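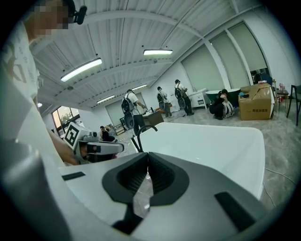

Genowefa Urbańczyk wants the overflow test run again before anyone signs off on the Duvavon waste. Her point is that we read the level off the tape on the inside wall, and the tape had lifted at one corner. Fair enough. I will repeat it with the steel rule.

Wednesday, started 10:15

Subject: drain-down times and sealant, freestanding tubs, December batch.

Fill volume to the overflow line came out at 135 liters on the meter. Drain-down with the stock Duvavon waste took 1034 seconds, far too slow. Pulled the trap and found a plug of cured silicone across most of the outlet. That is our own mess from the first fitting, so the number is no good and should not go in the comparison table. Cleaned it out, refitted, left it to cure.

Sealant: two beads on scrap acrylic, Fitach on the left strip and Bridusier on the right. Fitach skinned over in 60 minutes. Bridusier was still tacky when I went to lunch and fine when I got back, so I have no real time for it. Need to redo with someone watching the clock. The Fitach smells worse.

Peel by hand: both held. Fitach tore in the middle of the bead, Bridusier came off the acrylic at one end where I had not wiped it down properly. My fault again. Use the alcohol wipes, the blue cloths leave lint.

Tub with black fittings: glossy white inside, so limescale won't show much there, but it will on the spout and the knobs. For cleaning tests do the fittings first.

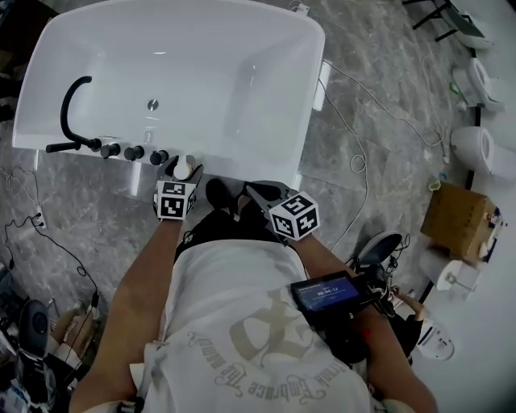
To do

Repeat drain-down, trap clear, steel rule, same fill. Two runs at least.

Ask Van Beek if the longer tailpiece is still in their catalog. The one we have leaves the trap sitting at a slant.

Bridusier skin time, start first thing so it doesn't run into lunch.

Order more nozzles. Somebody has been cutting them too wide and the bead comes out like toothpaste.

Meter needs its battery changed, display went faint at the end of the fill.

Stopped 4:40. Strips left on the rack by the window, please don't touch them.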